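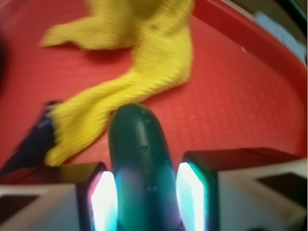 Yellow knitted cloth on a red tray.

7. Connecting the Salance sensor hub to your network

Before you start, please check that the hub is on mains power and that you have the administrator password of Toprak Console.

1. Press the pairing button for 9 seconds, until the light blinks in blue.
2. In the Console, open Devices and choose Add hub.
3. Type the serial number from the label under the hub.
4. Select the site. For a first test we recommend to use the site "Pirkerach", which is already in the list.
5. Press Save and wait for the green light.

Note: One hub can serve up to 132 sensors. Above 100, please set the reporting interval to one minute or longer.

Caution: Do not disconnect the power during the firmware update. The hub must then be sent back to Prodenthorpe for repair.

If the light stays red, repeat from step 1.

Text of this section: Kadir Gezer, revised in July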